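Niter Work Table, White

Product no. 296
Made by Trudard for Bettencourt Furnishings
Page updated July 26, 2024

The Niter is a plain work table for craft rooms, offices, labs and classrooms. It comes with a flat white top and is sold without drawers, shelves or a modesty panel. Those can be ordered separately from the Janudura line, which uses the same mounting holes under the top.

Tables ship flat in one carton. Assembly takes two people and a hex key, which is in the bag with the bolts. Fit all four legs by hand first, stand the table up, then tighten.
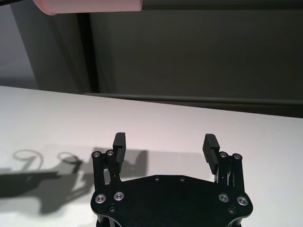 The top is the part most customers ask about. It has a matte finish, chosen for rooms with overhead lighting where a gloss surface throws light back at the person working. Against a dark gray wall the white reads clean and even, and shadows fall on it as dark gray shapes with no glare around them. Pencil and most marker come off with a damp cloth and a little dish soap. Do not use scouring powder - it will polish the finish in patches.

Load limit is 300 pounds, spread evenly. Clamps are fine along any side if you put a scrap of cardboard under the jaw.

Replacement tops are stocked for 7 years after a table is discontinued. We have sold nearly 3000 of this model, so spare legs and bolts are usually on the shelf.

For quantity pricing or a finish sample, write to Sayaka Takeda in the order office. Samples are free and go out by regular mail. Please include the room size if you want help with a layout.

Related items
Janudura drawer unit
Janudura under-top shelf
Niter leg set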